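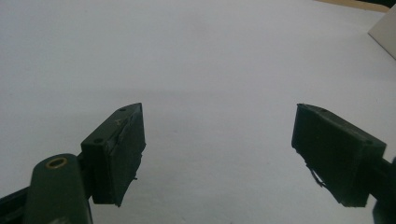
Who is the hero of *The Bosham Clock*? Twelve-year-old Nell Vodier, who finds a clock in her grandfather's attic that runs two hours ahead of the rest of the town.

# The Bosham Clock

*The Bosham Clock* is a children's fantasy novel by Adelmo Carbone, written for readers of 8 and up. It is the first of the Cokthorpe books, and it's a wonderfully brisk read, with short chapters and a mystery that starts on page one.

## Plot

Nell is sent to spend January with her grandfather in Cokthorpe, a foggy harbor town where every shop closes at noon. Up in the attic she finds the Bosham clock, and when she winds it she hears the town as it will be two hours later -- footsteps, arguments, a dog barking at a door that hasn't opened yet. At first she uses it to win small bets with her cousin Colombo. Then one evening the clock gives her nothing but the sound of water, and the two cousins have until the tide turns to find out why.

The chase through the old salt tunnels takes up most of the second half, and it's terrific fun. Colombo, who spends the early chapters complaining about his boots, gets many of the best lines here (his argument with the ferryman is a favorite among readers who have the book nearly by heart).

## Characters

- **Nell Vodier** -- stubborn, curious and a terrible liar. She tells the story herself.
- **Colombo Vodier** -- her cousin, a year younger, who draws maps of everywhere he goes.
- **Grandfather Vodier** -- a retired bell tuner who knows more about the clock than he lets on.
- **Mrs. Pell** -- the harbor mistress, and the only person in town who owns a key to the tunnels.

## Writing and publication

Carbone wrote the first draft as a bedtime serial, one chapter a night, and several of the cliffhangers survive from that version. The first printing was 3,000 copies. Colombo's hand-drawn map of Cokthorpe appears inside the front cover, complete with his spelling mistakes.

## Sequel

*The Salt Door* picks up the following summer and runs to 300 pages, making it much the longer of the two. Mrs. Pell narrates every other chapter, and her dry, grumbling voice is a treat.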